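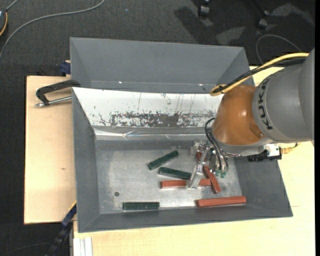

Our written rules for the picking cell, finally in one place

4 min read

I have been asked for these enough times that I'm putting them here. They are the house rules we use for the bin picking cell at Planberg. They started as a page taped to a door and grew from there. They don't replace the risk assessment or the manual, and if you run a different arm you should read yours first.

Clamp the bin. We lost most of a Monday to a bin that had crept along the table a little with each pick at the wall. The calibration was fine. The bin had moved. Now it gets clamped before power goes on, and whoever clamps it pushes on it by hand from two sides. If it moves at all, do the clamps again.

Stay off the walls. Sloping sides help the parts settle toward the middle, but a finger that comes down on a slope will skid and scratch it. We set a keep-out margin along every wall and we don't shrink it to get at the last block. A block lying tight against the side counts as a failed pick, gets logged as one, and is moved by a person with the arm stopped.

Leave slack at the wrist. Cables and hoses need enough length for the full turn of the last joint and no more than that. Tie the cables to each other, never to the finger side of the tool. Before a new program runs at speed, turn the wrist to both ends of its range slowly and watch the loop the whole way.

Reduced speed means reduced speed. The manual mode limit is 250 mm per second in the standards we follow, and we keep to it for every first run, including a program that only had one line changed. One-line changes are how we bent a finger.

Log what happened. In April we ran 2876 attempts and 107 were marked failed. When I went back through those, 27 had no reason written down, so they were useless to us. The form now won't close without a reason. "Unknown" is allowed, blank is not.

Don't tidy the bin between attempts. People do this without thinking, and it makes the numbers look better than they are. Plovach asked us for a run with no hand resets and it was a fair request. Blocks get tipped in at the start and stay how they land, apart from the wall cases I mentioned.

One rule is still open. Gotgate wants the fingers checked every 280 picks, and I think once a shift is enough if the check is done properly. We're using their number until the end of the month and I'll post the wear measurements after that.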